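镜柜还是大镜子？卫生间装修求意见

论坛首页 > 家居生活 > 装修交流

楼主 小满不加糖
发表于 2020年6月
坐标 Miltville，老房子翻新，卫生间卡住了。我想把洗手台上面做成一整面大镜子，家里人非要镜柜，说瓶瓶罐罐总得有地方放。两边吵了好几天，饭都吃不安生。镜柜看中的是 Stivov 家的，报价 3,767，带安装，灯要另算。大镜子找楼下玻璃店裁的话便宜不少。有没有两种都用过的，来说说？

1楼 豆腐脑咸党
两种都用过，投大镜子一票。之前租的房子就是镜柜，门一开撞额头，我个子高，撞了不知道多少回。而且柜子往前凸，弯腰洗脸总觉得头顶压着东西，难受。

2楼 阿北在Tekville
不同意楼上。撞头是装得太低、柜体太深，跟镜柜没关系。我家的深度是12公分，洗脸完全不碍事。牙膏、剃须刀、隐形眼镜全塞进去，台面上就一块肥皂，擦起来一抹就完。大镜子好看是好看，东西放哪儿？

3楼 豆腐脑咸党
回复2楼：放台下柜啊，抽屉拉开就拿，有多难。

4楼 阿北在Tekville
早上赶着出门，你蹲下来翻抽屉试试😂

5楼 木瓜炖雪蛤
你们别光吵柜子，先想防潮。大镜子直接贴墙的，边上一定要打好防霉胶，我家第一次图省事随便打了点，两年不到下沿就起黑斑，一圈一圈的，怎么擦都没用。后来换了 Bae 的防霉胶重打，用到现在还行。另外别用酸性胶，会咬背面的涂层，师傅不说你得自己问。

6楼 小满不加糖（楼主）
谢谢木瓜！胶这事我完全没想到，记下了。再问一句，大镜子要不要包边？我妈嫌光边看着像理发店，哈哈哈。

7楼 木瓜炖雪蛤
看你台面。花色深一点、带纹的石材，配个细边好看。纯白台面光边就行。包边也有坏处，边框缝里容易积灰，每次得拿棉签抠。

8楼 夜班的猫
插一句灯的事。不管选哪个，别只靠头顶一盏灯，照下来眼窝全是黑的，化妆根本没法看。我在镜子两边各加了一盏壁灯，花得不多。线要趁贴砖之前留好！我就是贴完才想起来，又凿了5块砖，心疼死。

9楼 豆腐脑咸党
8楼这条得加精。楼主量一下台面离镜子下沿多高，我家留了20公分，水溅不太上去，再低就天天擦水点子。

10楼 阿北在Tekville
我家是直接落到台面上的，也没那么多水点子，看个人洗脸的动静吧……有的人洗脸跟打仗一样。

11楼 夜班的猫
给楼主找点大镜子的参考，白盆配米色墙砖的那种：
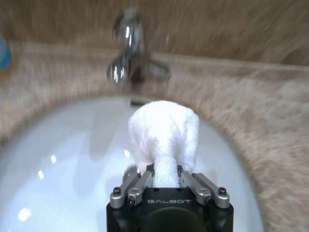
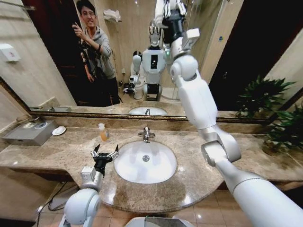
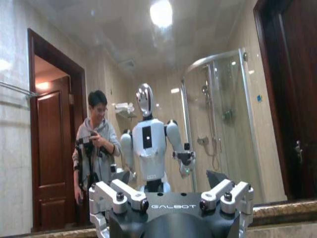
同一个卫生间，第二张能看到台面和镜框，米棕色大理石配细金边

12楼 小满不加糖（楼主）
啊这个细金边我喜欢！比我想的秀气。台面往外鼓出来一块的做法也不错，就是不知道石材店加不加钱。

13楼 木瓜炖雪蛤
弧形要加工费的，按米算，各家不一样，多问几家。还有米棕带斑点的石头耐脏，掉两根头发看不太出来，懒人福音。

14楼 阿北在Tekville
好看归好看，我还是那句话，瓶子放哪儿。要不折中一下，中间大镜子，侧面墙上嵌个壁龛？

15楼 小满不加糖（楼主）
侧面那堵是承重墙，不敢动。我先去量尺寸，顺便问问玻璃店包细边怎么算，晚上拿图给我妈看，她点头了再来更新。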